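Hardness of tap water in Skedmont and what it does to soap

Project report by Nandini Nair
Supervisor: Dr Baidoo

1. Why I chose this subject

When I moved to Skedmont for my studies, the first thing I noticed in the shared kitchen was the kettle. It had a thick white layer inside, and my tea had a thin skin on the top. At home we never had this. My flatmates told me that the water here is "hard" and that everybody is used to it. I wanted to know how hard it is, and if it is the same in all parts of the town. This became the question of my project.

2. Some background

Rain water is soft. When it goes down through chalk or limestone it takes up calcium and magnesium, and then we call it hard. Hard water is not bad for health, but it makes scale in kettles and pipes, and soap does not make good foam in it. The soap joins with the calcium and makes the grey scum that we see on the side of a bath.

Skedmont gets its water from two sources. The old town and the streets near the station use wells in the chalk. The new houses on the north side get water from the Omel reservoir, where the ground is mostly sandstone. I expected that the north side would have softer water, but I did not know how big the difference would be.

3. Collecting the samples

I collected water in January from four places: my own kitchen near the station, the library in the old town, a friend's house on the north side, and the drinking tap at the Trava sports hall, which is also in the north. In each place I let the cold tap run for a while before I filled the bottle. I washed every bottle two times with the same water first. All bottles were kept in the fridge until the measurement.

One bottle from the library had a bad lid and lost part of the water in my bag. I went back and took a new one.

4. Measurement

I measured the hardness by titration with EDTA, using the indicator that changes from wine red to blue. The change is slow near the end, so it is easy to add too much. My first results from the kitchen sample were too high for this reason and I did not use them. Later I put a white paper under the flask and added the last part drop by drop, and the results became much closer to each other.

Small amounts of liquid were moved with a dropper, and a funnel was used for flasks with a narrow neck.
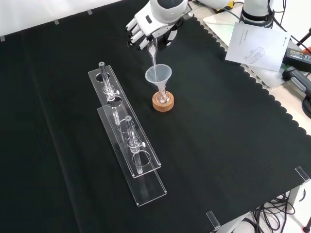

5. Results

All values are in milligrams per litre, as calcium carbonate.

The hardest water was from my kitchen, with 206. The library was a little lower. The softest was my friend's house, with 98, and the sports hall was close to this.

For the soap test I shook the same amount of soap solution with each sample in a closed tube. The two northern samples made a high foam which stayed. The kitchen sample made almost no foam and became cloudy.

6. Problems and what I would change

Four places are not many for a whole town. I also took all samples in winter, and Dr Baidoo told me that the water company can mix the two sources in a dry summer. It would be good to repeat the work in July with more streets, especially those in the middle, where I could not find out which source they use.

I did not measure calcium and magnesium separately. This needs a second titration at a higher pH, and I had no time left for it.

7. Thanks

I thank Dr Baidoo for reading the first version of this report, and my flatmates, who let me keep the bottles between their food for so long.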